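Mumedero Rice Cooker, Stainless / Dark Grey
Sold by Grunham Kitchen & Home

In stock. 22 left at the Hnatiuk Street store, more on order.

Back on the shelf after selling out in April. Same model as before, same price, new box. If you had one on hold please ring, we can't keep them forever.

Hinged lid, goes right up and stays out of your way while you scoop. Steam valve in the middle of the lid, ring of small holes round it. Inner pot is shiny metal and lifts out for washing. Display window on the front with round buttons either side, three oval ones along the bottom. Programs are in the booklet, read it once, you won't need it agian.
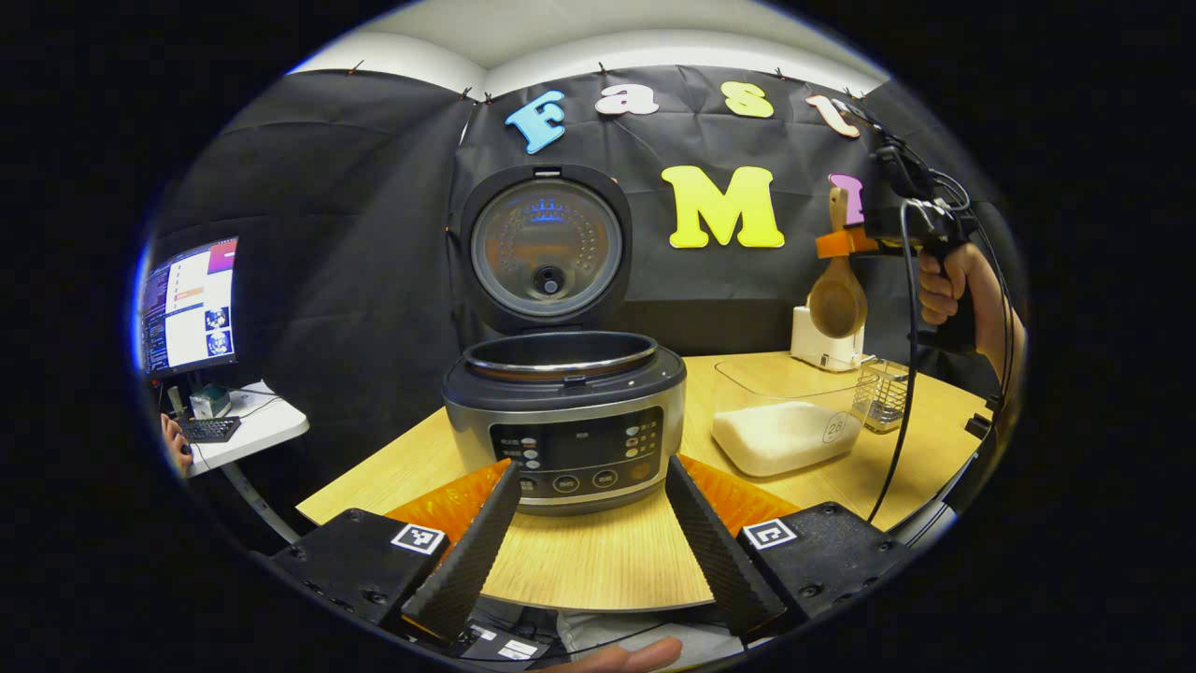
Leave some bench space above it. Lid needs the height, so not under a low cupboard. Wipe the valve after each use, starchy water collects there. Don't use steel wool on the pot, a soft sponge is fine.

What's in the box: cooker, inner pot, measuring cup, paddle, power cord, booklet. Steamer basket sold seperately, $19.

Warranty 2 years on parts, keep your reciept. Spare pots and cups through the parts counter, ask for Maritza.

Item no. 487
Colour: stainless / dark grey only. No white this year, sorry.

Pickup same day if ordered before noon. Delivery to Cliltuston and nearby, flat rate, pay at checkout. Returns unused and in the box please.

Questions: Brayan Ayala, small appliances desk

Page updated May 11, 2025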